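Coffee morning doubles its target

29 Aug 2019

What a morning in Becerra! The Kimeck coffee morning took 600 pounds for the library's new reading corner — double what Tonantzin Zepeda had hoped for when she started planning it in July.

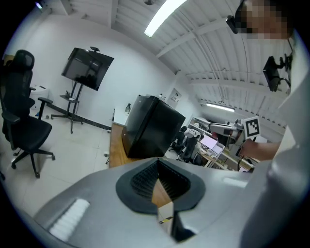

Her cinnamon buns went first, all 30 of them, and people were still turning up well after noon to chat and swap books.

Eliseo Chávez ran the raffle and kept everyone laughing. 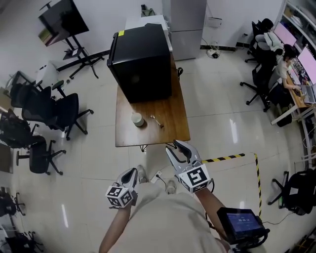 A small white cup and a spoon on the wooden table.

The money will go on shelves, cushions and picture books, and the corner should open before Christmas. Thank you to everyone who came, baked or washed up!
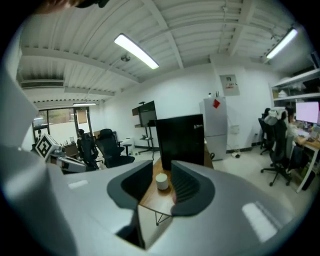 Next time

Another one is already planned for spring — bring a friend!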